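Useck Support Center > Rental kits > Handheld gripper pair
Ticket 149: Left unit drops out partway through folding sessions
Status: Waiting on customer
Product: Useck Home Folding Kit, two-gripper rental

Hello again to everyone on the support desk, and thank you for being so patient with me last time over the charger mix-up! The kit is back in use and we're really enjoying it, but I have a new puzzle for you. When I record folding on the sofa, the left gripper stops logging its finger opening after a while, and the session gets marked incomplete when I upload it to Wemel. The right one carries on happily. I've attached two pictures from the sofa work.
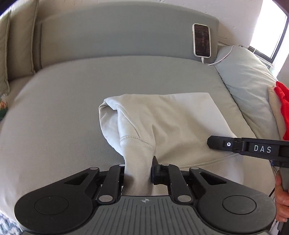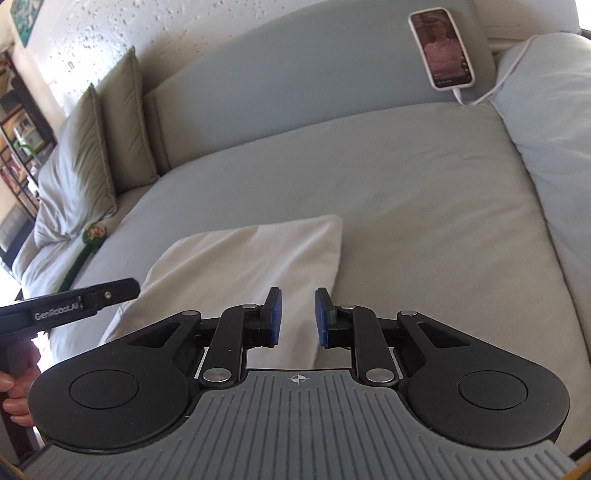 Both grippers in use on the sofa, the hoodie first and the white cloth second.

I've tried quite a few things already, so let me save you some typing. I restarted both units and the Wemel app. I swapped the cables left to right, and the fault stayed with the left unit. I ran the jaw calibration from the Masari guide (the long version, with the full open and close) and it passed both times. Then I did a batch of 26 folds in one sitting, and 7 of them came back with the opening value stuck flat from somewhere in the middle to the end. Thick things seem to bring it on more than thin ones, though I wouldn't swear to it, and I may just be squeezing harder on those without noticing.

One more thing, in case it matters: the app offered me a firmware update in April and I said yes on both units, but I can't find a screen that tells me whether the left one took it. Is there such a screen? I've been through every menu I know of.

Bittencourt: Thanks for the thorough notes, they save us a round of questions. A flat opening value after a passed calibration usually points to the finger encoder losing its reference under a hard squeeze. The version number is under Devices, then press and hold the unit's name until the details open. If the left unit shows an older version than the right, run the update again with that unit on its own. Then close the jaws fully on nothing, hold for a slow breath, and record ten short folds. Please also send the log from one of the flat sessions, the last 500 lines will do.

Oh, press and hold! I'd been tapping it. I'll try this tonight after supper and send the log along with the ten folds.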